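Filed under: Handouts / Consumer Claims and Evidence

Session 4. Repair or replace?

Read the Anlow survey before you come, and read it with a pencil. The headline says that 716 out of 886 owners would "rather mend than bin" a broken appliance. Fine. They were asked what they would do. Very few of us tell a stranger that we throw things away.

Points to bring up:

Who replied? The form went to 2817 households, so most of them never sent it back. Keen menders may well be the ones who did.

What counts as a repair? Changing a fuse is in there with a new motor. I would not put those two in one column, and I doubt the authors would if pressed.

What about price? The report takes 60 pounds as the cost of a "typical" visit and gives no source. Try ringing two repair shops – you will hear two other numbers.

Motors deserve a closer look, as the report leans on them heavily. It says that most "can be opened and put right". Opened, yes. Whether the parts can be bought is a separate matter, and the report is silent on it.

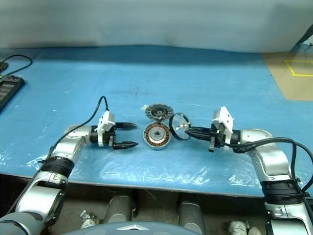
Johanna Gruber thinks I am too hard on the survey: even a flattering answer, she says, shows what people feel they ought to do, and habits sometimes follow. Perhaps. I would want to see the second survey first.

For next time: one page on which figure in the report you trust least, and why.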